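Give me the awkward fruit

I've sat through a lot of talks on robot grasping, and I keep coming back to the same grumble: we test on things that are far too easy. Cubes, mugs, tins. Then a success rate goes up on the slide and everybody claps.

The Nurkell method deserves better than that. It has the hand learn a grip from 50 human demonstrations, then gives it 30 tries on objects it hasn't met before. I like it a lot – it's simple, it's cheap to repeat, and you can explain it to your mum. But what you put on the table matters more than which network you pick, and I'd happily argue that over a pint.

Take a dragon fruit. It's got scales sticking out with green tips, so the fingers have to settle on something lumpy, and the thumb has to find its own way underneath. A box never asks for that!
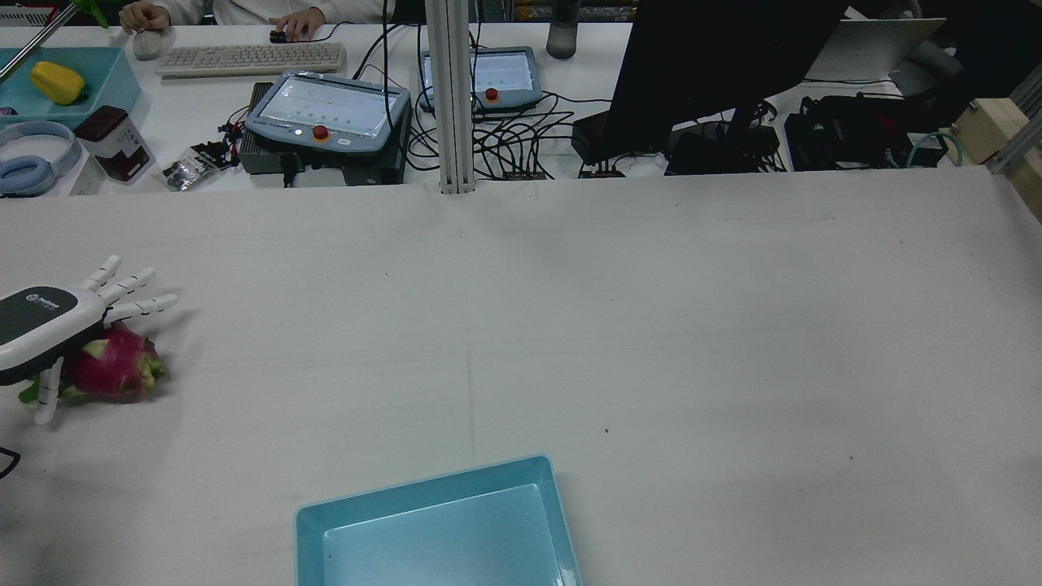 What I'd change

Report every object separately, please. An average hides the two that went badly, and those are the ones I want to read about. And let somebody outside the lab pick the shopping – send them down to Mercado with a bag and no instructions. I'd trust that number far more.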